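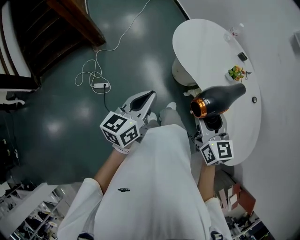 Re: Hair dryers and other things with nowhere to live

Mar 2, 2024
3 comments | 15 shares

> I have given up. The dryer lives on the little table now, next to
> the plant and my phone, and the lead goes wherever it likes. Does
> anybody own a drawer that shuts on one of these?

No drawer of mine ever has. We bought a Fernar cabinet in January with exactly this in mind, and it holds everything in the flat except the hair dryer, which is too long by the width of a thumb.

My own table is white and kidney-shaped, so whatever you put on it slides towards the curve and considers its options. The potted plant has seniority. The dryer (black, coppery ring round the nozzle, much the smartest thing I own) gets what's left.

As for leads, I keep a power strip on the floor and the white cable lies in loops across it. I did try a Remex cable tidy. It is in the Fernar cabinet, tidy.

If you must spend money, Dalico do a wall hook for 15 quid. Measure the nozzle first, and let the thing cool before you hang it up. Mine is still in its packet, pending a drill.

Share | Reply (3)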